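Plorix Grip Guard, Add-on Drop Detection for Two-Finger Grippers

Home > Arm Accessories > Safety and Monitoring > Grip Guard

In stock. Ships from our Harnanberg warehouse. Sold per arm.

Read this before you order

If you bought Grip Guard before April, you own version 1, and version 1 has a fault. We would like you to hear about it from the people who made it, mostly because the other people who know about it are our customers and they have been telling us in capital letters.

Grip Guard watches the current in the finger motor. When the arm lets go of something it should be holding, the current falls, Grip Guard notices, and the arm stops. That part works well. Version 1 also had a feature called Gentle Resume, which was my idea. After a stop, the arm would wait 3 seconds and then carry on from where it left off, on the theory that a brief dip was usually noise.

Sometimes it was noise. Sometimes the part was on the floor and a technician at Cárdenas was leaning in to pick it up.

He got a bruised forearm and a very fair apology. The arm was in reduced speed mode, which is the only reason I can be wry about any of this. The stop had worked, the log said so, and then the software politely un-stopped itself with a person in reach. All 693 version 1 units had Gentle Resume switched on at the factory.

What we changed

Version 2 does not resume. After a drop, the arm holds position until someone presses Reset on the pendant, and Reset is ignored if the door switch or light curtain reads open. If you have no door switch or light curtain wired in, Grip Guard will refuse to arm and will tell you why, in a full sentence. Boonmee Bunnag rewrote the stop logic and deleted Gentle Resume with what I would call unnecessary cheer.

She also found a second fault while she was in there. With the fingers wide open above an object, version 1 could read the opening move as a drop and trip for nothing. Annoying, but it taught operators to clear the alarm without looking, and an alarm that gets cleared without looking is decoration. Version 2 ignores current changes until the close command has been sent.

We now run every firmware build through 1,000 simulated picks on a cluttered table before it goes near a real arm. The clutter is deliberate. Version 1 was tested on one steel block in the middle of a clean plate, and it performed beautifully on one steel block in the middle of a clean plate.
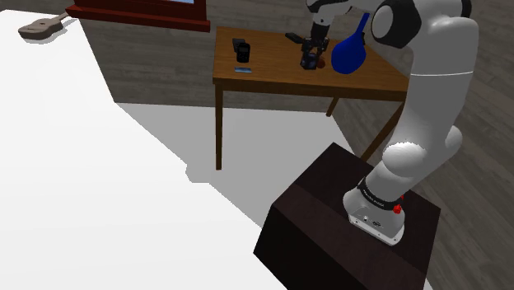

Simulated pick test: gripper open over a dark, cup-like object, with other items left on the table.

A simulated pass is no substitute for your own risk assessment, and we ask you to do one. Yes, even if the arm is small. Yes, even if it is only for the demo.

Specifications

Fits: two-finger electric grippers with a current output on the tool connector
Detection time: 40 milliseconds, measured at the stop output
Stop output: dual channel, normally closed
Restart: manual only
Power: 24 V from the tool connector
In the box: sensor module, tool cable, mounting strap, printed manual, a sticker that says RESET IS A DECISION (optional, Boonmee insists)

Not suitable for vacuum tools, magnetic tools, or anything you made yourself out of kitchen tongs. We had a support call.

Grip Guard is a monitoring accessory. It does not replace an emergency stop, a guard or a lockout procedure. Before reaching into the work area, lock out the arm.

Version 1 owners

Check the label on the underside of the module. If it says GG1, unplug it from the tool connector and stop using it. Do not just turn off Gentle Resume in the menu; a power cycle turns it back on, a discovery we owe to our Dusumberg dealer and one very long afternoon.

Swaps are free, shipping included both ways. Fill in the return form with your serial number and we will send the version 2 module first, so you can put the old one in the same box. Around half of the old units are back so far. If yours is in a drawer, we want that one too.

Questions about the fault, the fix or the wiring go to the support desk, where they will reach Boonmee or me. Complaints about Gentle Resume can come straight to me.

Damián Alvarado
Product lead, Plorix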